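Workshop Tips: Setting Up a Bench for Hand-Held Gripper Work

These are the bench rules we use at Druderlow for anyone recording tasks with a hand-held gripper. Most of them apply to a small robot arm on a table too. Hefin Morgan wrote the first version and it was last changed on Aug 30, 2019.

Before you start

Clear the table down to the surface. Pens, drivers and hex keys go in the tray, and the tray goes on the shelf. Anything left near the far edge will end up in half of your recordings.

Wipe the top with a damp cloth and dry it. Do not use furniture polish. It leaves a film that gets onto the finger pads, and the pads lose grip for the rest of the day.

Look at the fingers with the gripper open. Both should sit at the same height and face each other squarely. Check the screws by hand, then with the driver. Do not use thread glue on screws that go into plastic.

Check the light

Pale wood with a glossy finish throws back a bright streak when a lamp or window is in the wrong spot. Hold the open gripper over the place where the work will be done and look at the wood between the two fingers. If the grain washes out there, move the lamp or turn the table. A plain matte mat also works, but tape down all four corners.

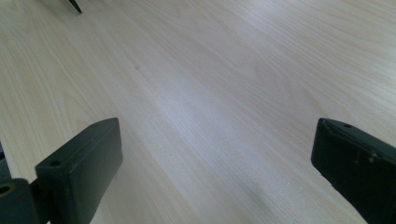
While you work

Start every run with the gripper fully open and nothing in it. Close on the object slowly. If it slips, put it back and start the run over.

Keep your free hand off the table. Stop after 30 minutes and change hands or change people. Rhodri Eynon asks for 12 runs per object before moving on to the next, and a bad run does not count toward that.

With a powered arm, tape a line on the floor and stay behind it while the arm is live. Switch it off before reaching in, even to pick up a dropped part.

Putting away

Wipe the pads with a dry cloth. Store the gripper open so the pads do not take a set. Write any loose screw or worn pad in the bench book with your initials.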